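About us
2 min read

Virden started with 14 people and a rented floor in Plolholm. We set up robots to do the tidying and fetching that takes up staff time in offices.

Iwona Sowa runs training. Staff choose which jobs the machines take on – usually shelves and desks first.
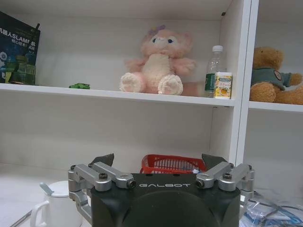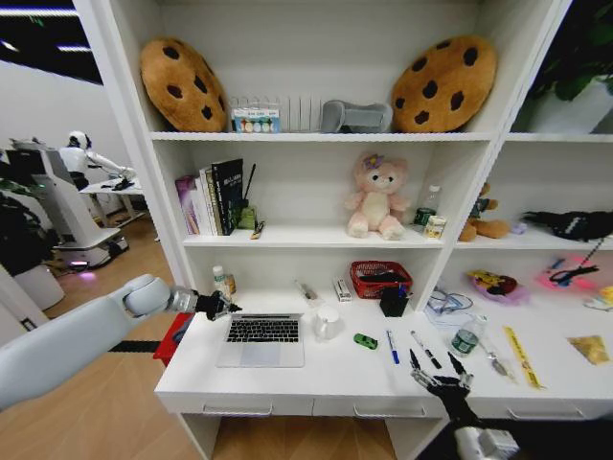

Will anyone lose hours?
Hours stay the same for the first 4 months, and any change after that is agreed with staff.

Comments

Thammasiri: We had one at our branch in November. Less bending, more paperwork.

Dristamon: Do you train night staff as well?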